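Household and Office Tips: Can a Machine Put the Files Away?
Plurnach Home and Workplace Advice Service, 18/11/2021

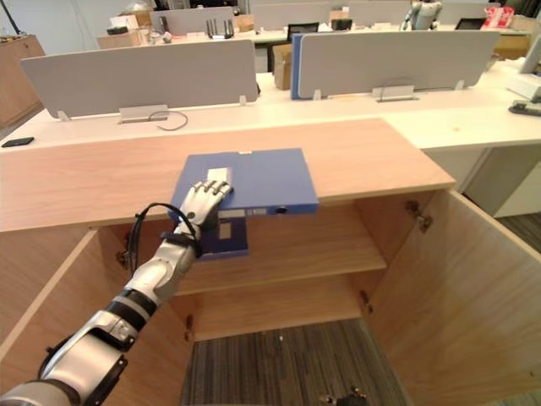 Readers regularly ask whether a robot can be trusted with routine tidying. Our present answer is that filing is among the more promising chores, provided that the furniture is prepared first. The following advice applies equally to a home study.

Open both cabinet doors fully before work begins. A half-open door is the most frequent cause of a stopped task in the 148 reports we received up to June.

Use rigid file boxes of one size. Soft folders slump, and most hands - mechanical ones included - handle them poorly. A finger hole in the spine helps people more than it helps machines.

Leave free space on each shelf. Boxes packed tightly should still be moved by a person.

Keep labels flat and replace any that peel.

Allow roughly 15 minutes for a shelf that a person would clear in two. Folding laundry, wiping spills and sorting loose screws remain manual work for the time being.

Readers' questions on cabinet hinges are answered on the Deneck page.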